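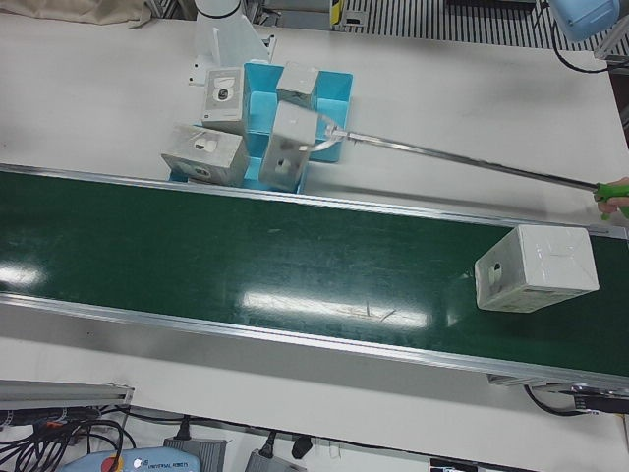 Elif Naz Oral wrote in to ask why anyone would bother with divided trays when a big tub holds more, and she wanted to know if small boxes don't just tip over in there anyway. Fair question, and they do tip a bit! I still wouldn't go back. With blue partitions between them, my white boxes stay in their own corners, and I can pull one out without the rest sliding down on top of it.

Workshop Tips / Sorting & Packing
May - by the Zarville bench

I pack small boxed stuff most evenings (security cameras lately, all white, all looking alike), and my one big rule is picture side out. If the printed camera faces me, I know what I'm grabbing. Plain side out and I'm turning every box over like a fool.

A reacher-grabber with a pistol grip is great for the far compartments. Mine is a Senden - squeeze gently and press on the side of the box, never on a taped seam. I gave it around 5 minutes of practice on empties first.
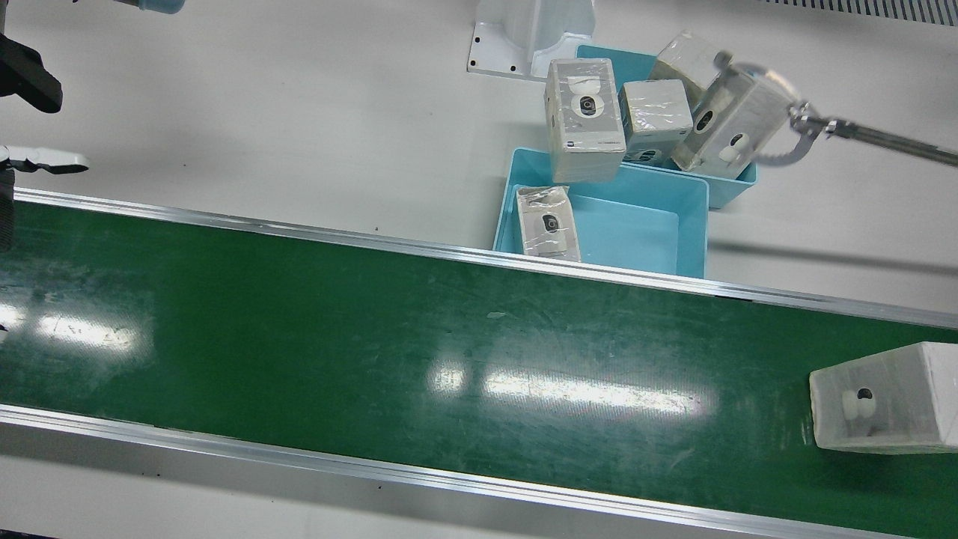

Page 6

Two open bins, one a little behind the other, work nicely too. I lay the small boxes flat in the near one and stand the taller ones up at the back, where I can still see the fronts. Watch out for plastic film, though - it's slippery stuff, and wrapped boxes love to lean. A scrap of shelf liner in the bottom of the bin helps a lot. I cut mine from an old roll, 60 inches long, and there's still plenty left for the kitchen drawers.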